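Flilwood Business Park Tenants' Group
Security meeting, January 13, 2021
Notes by me, Bastian Ruppert (it was my turn with the pen, so blame me for the spelling)

Who was there

Most of the units on the east side, plus Ostermann, who look after the gates and cameras for us. Grokel sent their site manager. Oreneo couldn't make it but emailed their comments in, and I read those out as we went along.

Last meeting's notes

Agreed as written, except that I'd put the wrong unit down for the broken fence panel. It was Grokel's side and not ours. Sorry, Grokel! The panel has been fixed anyway.

Rear gate

This took up most of the evening. Ostermann pulled the log from the rear gate and it opened 696 times last month, and 131 of those were outside working hours. I thought that sounded terrible, but they walked us through it and a big chunk is the early bread delivery and the cleaners, who all share one code. So we can't tell who's who, and that's really the problem.

Ostermann want to drop the keypad and go to fobs, one per person. They quoted for 200 fobs, which should cover every unit with spares left over. Grokel asked what happens when somebody loses one (somebody will, probably me) and the answer is that it gets switched off the same day and the unit pays for a new one. Oreneo's email said they're fine with fobs as long as drivers can still buzz through to reception. Ostermann said yes, the intercom stays where it is.

We voted and it went through, with Grokel abstaining until they've talked to their head office. In the meantime the keypad code changes this week. Please don't write the new one on the back of the sign again.

Parking lot lights

Three lights are out along the back row and it's pitch black out there by five. My night crew have been walking to their cars in pairs, and I don't love that. Ostermann don't do lighting, so I said I'd chase the landlord. I've already left two messages and I'll keep going until I get a person.

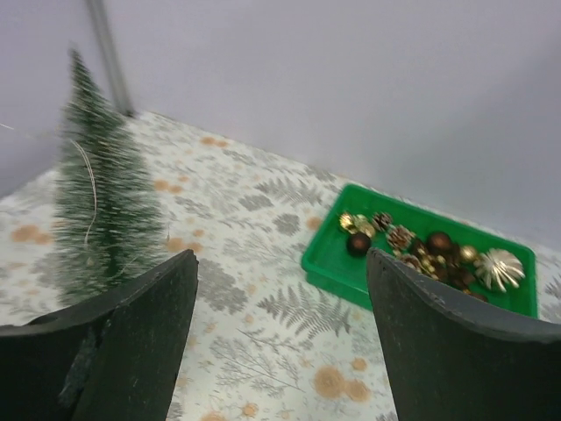 Bollards by the loading bay

We got back onto this after a coffee break. Everyone agrees the posts by the loading bay are too far apart, and a small van could squeeze between them if the driver felt brave. Grokel would like the kind that drop into the ground so their forklift can get past. I'd love those too, but the price made me sit down! Ostermann will get us a second quote for plain removable ones with a padlock, and we'll look at both side by side in April.

Visitor book

Short one. Half the visitors aren't signing out, so the fire list is useless by lunchtime. Each unit is going to remind its own front desk.

Who's doing what

Ostermann: new keypad code, fob order, second bollard quote
Grokel: answer from head office on the fobs
Me: landlord and the lights, and sending these notes to Oreneo

Next meeting is in April, same room. Somebody else is taking the notes.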